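The tea corner at Illberg, September

What a lovely month it has been for the little tea corner! Mirela Magalhães has been swapping the tables and chairs about since spring, and I think this is the best it has ever looked - bright, a bit glamorous and very easy to settle into.

Cake at the round table, mid-afternoon. The floral chair backs are the bit everyone asks me about, and I love them with those thin gold frames.

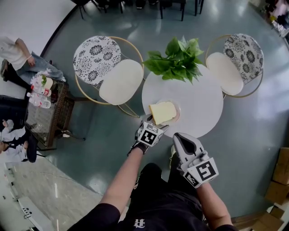 What keeps a plain sponge soft until teatime?
Wrap it as soon as it has cooled completely, keep it out of the fridge, and cut each slice only when someone wants it.

A slice of pale yellow sponge on a clear plate, with a bunch of green leafy stems on the white table. I'd have greenery on every table if I could, it makes even a small piece of cake feel like an occasion!

Domingo Olivares baked all through the month and has promised a lemon one next (my favourite, so I shall be early). Anong Inthanon is looking for more small plates, the plainer the better, and Apinya Thongdee would like to hear from anyone with mint or lemon balm to spare. Leave a note at the Wynne Street door and she'll come and collect it.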